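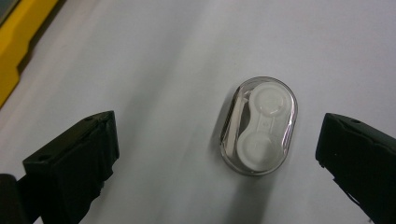 How to check out a hunting outfitter before you send a deposit

Every outfitter's site says "guaranteed" somewhere. Read that word slowly. Guaranteed what? A shot? A sighting? A warm bed? I have booked enough guided hunts to distrust the brochure and start with the contract.

Step 1. Ask for the refund terms in writing. When I was looking at elk camps near Skosham, one place wanted $2,000 up front and called it "fully protected." The contract gave back $1,000, as a credit, good for the next season only. Call that what you like.

Step 2. Ask for 3 references from hunters who went home empty. Any outfit can dig up a happy guy with a big rack on the wall. If they claim they don't have any unsuccessful clients, hang up.

Step 3. Pin down the success rate. Does it count animals taken, or "opportunities"? Zerkamel Outfitters counts a bull seen through a spotting scope at about 655 yards as an opportunity. I don't.

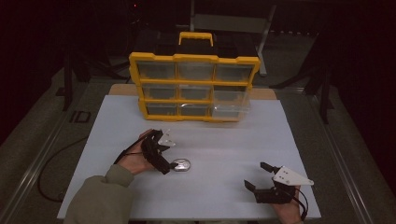

Page last changed: May

Step 4. Look up the license yourself. The state wildlife agency will usually tell you whether a guide is registered. Don't accept a scanned certificate by email, and check that the name on it matches the name on the contract.

Step 5. Find out who owns the ground. "Exclusive access" to the Hirvonen tract sounded great until I pulled up the county map and saw that half of it was public land with a parking lot.

Step 6. Add up the extras. Tags, meat processing, tips, the ride in from the airstrip. Get them listed before you compare prices.

Booking sites such as Fostulus will tell you they have already done all this vetting. Maybe so. Ask them who went out to the camp and when. I'm still waiting on my answer.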